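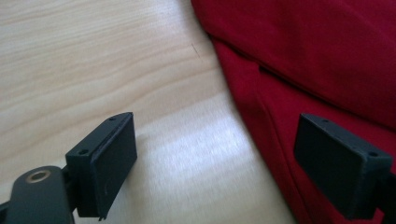

Red fabric on the wooden table, with both gripper fingers open.

Folding work and staff hours after automation
Posted in Workplace Help by Selma Leka

Our laundry in Vordale handles nearly 2000 garments a week. Management intends to move part of the folding to an automated station in February. Two of my colleagues have folded by hand for many years and have been told only that their duties "will be adjusted." What should employees request in writing before the change takes effect?

Delali Nartey
I supervised a similar transition at the Makokha plant. Employees should request a written description of the new duties, the rate of pay attached to them, and the hours of paid training. In our case the folders became station attendants. They fed the garments, cleared stoppages and refolded rejected pieces. The work was lighter on the shoulders but considerably more monotonous, and several persons asked to rotate to the pressing section every Tuesday. Rotation should be settled in advance. Please also ask who is authorized to stop the machine. At our plant this was left unclear for 13 weeks and caused disputes between shifts.

Theophilus Nutsugah
Soft knits are the difficulty. Kindly keep the hand folders for those.

Nkrumah Ametepe
I agree with the first reply. I would add that output targets must not be raised during the training period. Our office at Clidton has a form for this purpose, Form 391, but it applies to our own staff only.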